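Handing Back a Leased Car Without the Headache
Speaker notes, Lolta Library evening talk, March

Opening

Welcome everybody, find a seat, there's tea at the back and please do help yourselves before it stews. Wait for the stragglers, the parking is dreadful on this side of the building.

Start with my own story. My first lease was a little grey Tavora through Zavent, and I loved that car to bits, and I gave no thought whatsoever to giving it back until the letter came. The letter said I had 21 days. I remember standing in the kitchen reading it and thinking, well, where on earth is the second key? (Pause here. Somebody always laughs, and it's usually somebody who has lost a second key.)

Say what tonight covers: the inspection, wear and tear, kilometres, and the paperwork at the end. I'm not a lawyer and I don't sell cars. Your own contract is the boss, so if I say one thing and it says another, believe the contract.

Before the inspection

Book it early if you're allowed to. An early look leaves you time to get a quote on a scuffed wheel or a chipped windshield from a shop you choose yourself. Ask for the report in writing.

Wash the car the day before, in daylight. An inspector who can't see the paint properly may want to come back, and then you've taken two mornings off work for it. Do the inside as well. Take everything out first, the child seats, the floor mats, whatever has been living in the door pockets since last summer, and then vacuum. Under the front seats is where the food wrappers go, same as they do at home. 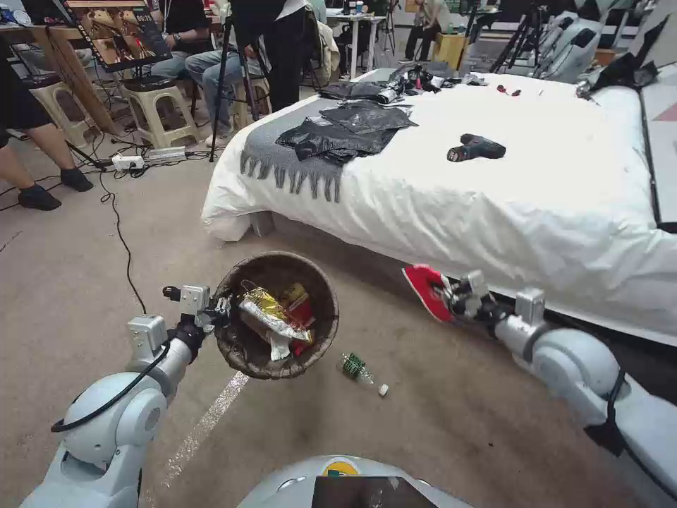 Snack wrappers in a woven basket

Mention smells. People use a strong air freshener and it makes an inspector wonder what's underneath. Windows down for an afternoon is kinder to everybody.

Ask the room: who has a dog? Right, you folks want a rubber glove and a bit of patience. Run the glove over the seat fabric and the hair rolls up into a sort of sausage. It's disgusting and very satisfying.

Wear and tear

This is the part people worry about most, so go slowly and let them ask things as we go.

Every lease company has its own guide to what counts as normal. Some of them hand out a plastic card with a circle on it, and if the scratch fits inside the circle you're generally all right. Ask for yours by name: "Could you send me the wear guide for my contract, please?" Keep the email.

Tires catch a lot of people. Check the tread, and check that all four match what the contract asks for. I had one odd tire on the Tavora from a blowout out past Liu, fitted at the only garage open, and I'd clean forgotten about it.

Take your own photos in the driveway, every side, the roof too, the odometer with the engine on. Then take them again at the drop-off. I've got mine in a folder still, goodness knows why, the car's been gone for years.

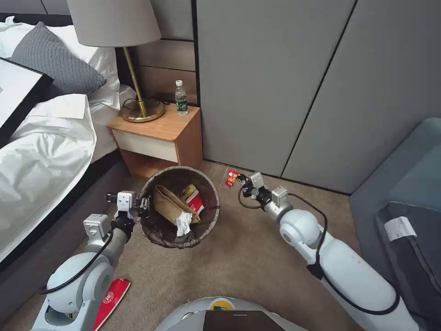 Kilometres

Do the sum together on the flip chart. Suppose you're 1000 kilometres over your allowance. Find the excess rate in your contract, multiply, and add the tax if it applies. Write the formula up big, leave it there, and let people work out their own with a pencil.

If you're a long way over with months to go, ring the company now. Sometimes they'll sell you extra distance ahead of time at a better rate, and sometimes they won't, but the phone call is free.

Being under doesn't usually get you money back, I'm sorry to say. Check anyway.

Handover day

Bring both keys, the manual, the service record, and the charging cable if it's a plug-in. Delete your phone from the car's system, your home address as well, and the garage door button if you programmed one.

Get a signed receipt with the time and the odometer reading on it. Keep your insurance going until you have that piece of paper in your hand.

Questions

Leave a good long stretch for these. Someone will ask about buying the car out at the end. Short answer: get the buyout figure in writing and compare it with what similar cars are selling for locally.

Remind them to stack the chairs, and the wear guide handouts are on the table by the door.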